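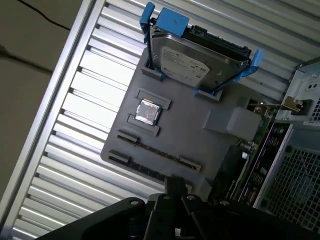
An afternoon at the Vistside open day

2024-03-06

I've been meaning to get out to Vistside ever since a neighbor told me they let regular people in once a year, and this time I finally signed up early enough. So glad I did! I came home with sore feet, a paper visitor badge and far too many thoughts about hard drives.

For anyone who hasn't heard of the place, Vistside is a robotics workshop in the old printing works at Grelmont. They do short projects for other companies, mostly the kind of handling work that is easy for a person and a real headache for a machine. On open day you walk a loop through the building, and at each station somebody from the team runs the thing they've been working on and takes questions for as long as people keep asking. Tours go in at 30 people a time. Ours had a lot of kids in it, and their questions were better than mine.

The computer station

I spent the longest by far at the computer assembly station. The arm there is named Moon (it's painted on the base in yellow, a bit crooked) and its job is to pick up computer parts and set them down where they belong. The setup is a desktop tower lying open with a gray molded plastic mat sitting on top of the motherboard. The mat has raised ridges and slots in it, so there's a square recess for the processor and a pair of sockets that take the ends of a hard drive caddy, plus two long narrow slots that look a lot like the ones expansion cards go into.

I loved the mat. It's such a plain idea. The woman running the station explained that a real motherboard gets expensive fast when a robot is learning to press things into it, and the mat lets them practice the placing part over and over with a real case around it. So the arm still has to deal with metal walls and shiny surfaces, and the mat takes the knocks. She said they're on their fourth version, and that the first one was too soft and the slots spread open.

The view from the camera at the gripper was up on a monitor beside the table, and I could have watched that all day. You see the black fingers poking up from the bottom of the screen and everything else from right over the top of the work. At one point the drive was standing upright in its black caddy, with those bright blue plastic rails and tabs, and the processor was down in its square. The ribbed silver metal of the case was catching the light in stripes. Somebody asked whether that glare is a problem and the answer was a very heartfelt yes.

What surprised me was how much of the talk was about angles. The case wasn't lined up neatly with the camera, the whole thing sat on a diagonal, and that's on purpose. They turn it a little between runs so the arm can't just memorize one position. I asked how many runs they'd done on this task and she had the number on a sticky note: 2228. Of the last 160, she was happy with most and grumpy about the rest, and she was very willing to talk about the grumpy ones. A caddy that goes in on one side and rides up on the other was the big one. I have done exactly that with my own hands, so the arm has my sympathy.

Everything else

The Danden station was next door, and it was packed, so I only saw it over people's shoulders. Danden is their sorting project, with a small conveyor and bins of mixed fasteners. It's much faster than Moon and the kids went wild for it. I'd like to go back and see it properly.

Upstairs there was a room of retired grippers laid out on shelves with little handwritten cards, and you could pick them up! Some are heavier than you'd think. My favorite was a soft one like a rubber glove with three fingers.

A few notes if you're thinking of going. Parking is on the street and fills up, and the 237 bus stops right across from the gate. Wear closed shoes, they do check. There's coffee but no food. The next small-group evening is in April and sign-up is on the workshop's own page, and I've put my name down already. I want to see if they get that caddy to sit flat.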